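Keeping a stainless steel sink clean

Stainless steel scratches more easily than people expect, and most of the damage comes from the wrong pad. Steel wool also leaves tiny bits of metal behind, and those bits rust. Use a soft sponge or a nylon pad and rub in the direction of the grain.

Daily: Rinse out food scraps, wash with dish soap and warm water, rinse again, and dry with a towel. Drying takes a minute and prevents most water spots.

Weekly: Sprinkle baking soda over the damp steel, rub gently, and rinse. For white scale near the faucet, lay a cloth soaked in plain vinegar over the spot for ten minutes, then rinse well. Never mix vinegar with bleach, and keep bleach off stainless if you can. It can pit the surface.

Strainers: Lift out any loose strainer and scrub both sides with an old toothbrush. If yours is fixed, brush along the slots and flush with hot water. Grease should go in a can, not down the drain.

Overflow openings: These get skipped. A bottle brush with a little soap reaches far enough, followed by a cup of warm water poured in slowly.

Smells: Check the trap first. A sink that hasn't been used for a few weeks may only need water run through it.

Khairul Yeoh wrote to ask about rust spots left by a cast iron pan. A paste of baking soda and water usually lifts them. Try it twice before buying a cleaner. 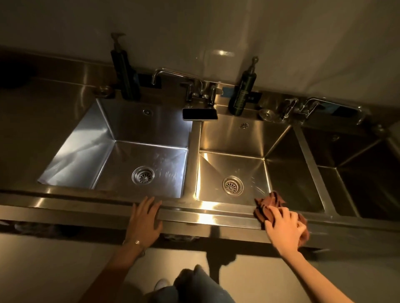

Derkum, September

With a three-compartment sink, start at the drainboard and work across, so the dirty water ends up in the last basin. Wipe the backsplash before any of the basins. Change the cloth when it starts to leave streaks.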